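Getting Home From Second Shift: What Happened After Hidness Lost the Late 13

Final report, Work and Community seminar
Ximena Toledo, with Bautista Daza and Kausar Gondal

How I got into this

My aunt cleaned offices at the Drustik industrial park for most of my childhood, and the thing I remember best is the sound of her coming in at one in the morning and sitting down on the stairs to take her shoes off. She always took the 13. So when the city cut the last run of the 13 in November, I kept wondering what all the people who used to be on it were doing now, and when our seminar asked for project ideas I had mine in about a minute (Bautista says less, he was sitting next to me).

The cut itself got one paragraph in the city's service notice. Low ridership, it said, and riders were invited to "explore other mobility options." We explored them, and I'll get to that!

The last bus now leaves Drustik at 10:20 p.m. Second shift at Stalta, the biggest warehouse out there, lets out at eleven. You can see the problem.

What we did

We had one semester and no money, so we kept it simple. We wrote a short paper survey in English and Spanish, and Kausar made an Urdu version with her mother checking the wording, and we handed them out at the park gates, at the Katsaros diner across the road, and at two churches. We got 173 back. Then we sat down with 40 of those people for longer talks, mostly in the diner, mostly over fries.

I should say up front that this isn't a random sample. We talked to whoever would stop, and people in a hurry to catch a ride didn't stop, and those were exactly the people I most wanted. Kausar ended up riding along in carpools a few times so she could ask her questions in the back seat, and those are some of our best notes. We also only reached people who still work out there. Anybody who quit over the bus was gone before we showed up with our clipboards, and we only heard about them secondhand.

Everyone quoted by name here said yes to it and read their part first.

What people do now

Carpools, mainly. When I pictured a carpool I pictured four friends and a playlist. What we found is closer to a little private bus system with fares and rules and feuds. Drivers charge by the week. You pay even if you're out sick. If you make the car wait you get a warning, and after that your seat goes to someone else. Santino Navarrete drives five people home in his brother's minivan and he keeps the whole thing in a spiral notebook, who's paid, who owes, who can't sit next to who. He told me he never wanted to be in charge of anything. He works the same shift they do and then he drives for an hour before he gets to his own door.

Then there's walking. There's no sidewalk on the Drustik side of the overpass, only a gravel shoulder, and the lights stop at the diner sign. Bautista and I walked it one night after eleven to see how long it took us to get to the first bus shelter with any houses near it. It took fifty minutes and we were wearing good shoes and hadn't been on our feet all evening. Trucks go by close enough to push you. I didn't love it.

Some people wait. I hadn't thought of that one at all. Macarena Domínguez packs orders at Stalta, and on nights when her ride falls through she sits in the diner until the first morning bus, because a cab would cost her more than she made in the last part of her shift. The night waitress lets her have the corner booth if she buys a coffee. Macarena said the hardest part is that she gets home right when her kids are getting up, so she makes breakfast and goes straight into the day. "I'm there, but I'm not there," was how she put it.

And some people leave work early and catch the 10:20, which means losing pay, and at Stalta it also means a mark on your attendance record. Several people told us they'd traded down to shorter shifts for this reason. One man had turned down a lead position, with a raise, because leads have to stay and close up.

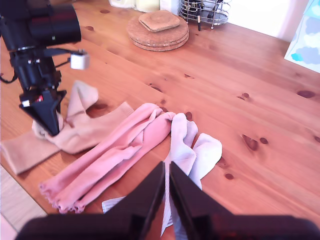
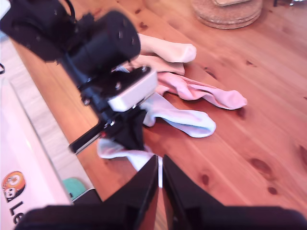

Socks on a pine tabletop.

Who pays for it

This was the part I argued about most with my group. Bautista's first draft said the cost had been "shifted to the workers," and Kausar wrote in the margin, which workers? She was right to push. The cost landed on people very unevenly. If you had a cousin with a car, you were mostly fine. New hires had it worst because they didn't know anybody yet, and so did women on the cleaning crews, who finish at odd times and don't match up with the warehouse carpools. Three different women told us they'd turned down a ride because they didn't know the driver. None of them thought that was a choice they should have to explain to us, and I agree with them.

The drivers pay too. They're tired, they're burning gas, and several were worried about insurance if something happened with paying passengers on board. I don't know the law well enough to say whether they should be worried, so I'm leaving that one for somebody else's project.

What we asked the city and Stalta

We emailed the transit office four times and got one phone call, which was friendly. The person said ridership on the late 13 was counted in one two-week stretch in summer. Second shift at Stalta runs thinner in summer, according to pretty much everyone at the diner. We asked if we could see the counts and were told to put in a records request, so we did, and we hadn't heard back when this report was due.

Stalta sent us a short statement saying transportation is the responsibility of each employee. We asked whether they had ever thought about moving the end of second shift up to ten. They didn't answer that one.

What I'd change if I did it again

I'd start at the diner. We lost most of a month standing at the gates getting waved off by security, and the whole time the people we needed were across the road eating pie. I'd also add a question about what people were paying for rides, with actual boxes to check, because we left a blank line for it and got answers like "too much" and a drawing of an empty wallet.

And I'd talk to the bus drivers. We thought of it in the last week, when Santino mentioned that one of the old 13 drivers used to hold the last bus a few minutes if she saw people running across the lot. He didn't know her last name. Kausar is going to keep looking for her over break.

Copies of the survey in all three languages are in the seminar folder, and there's a printed stack by the register at Katsaros.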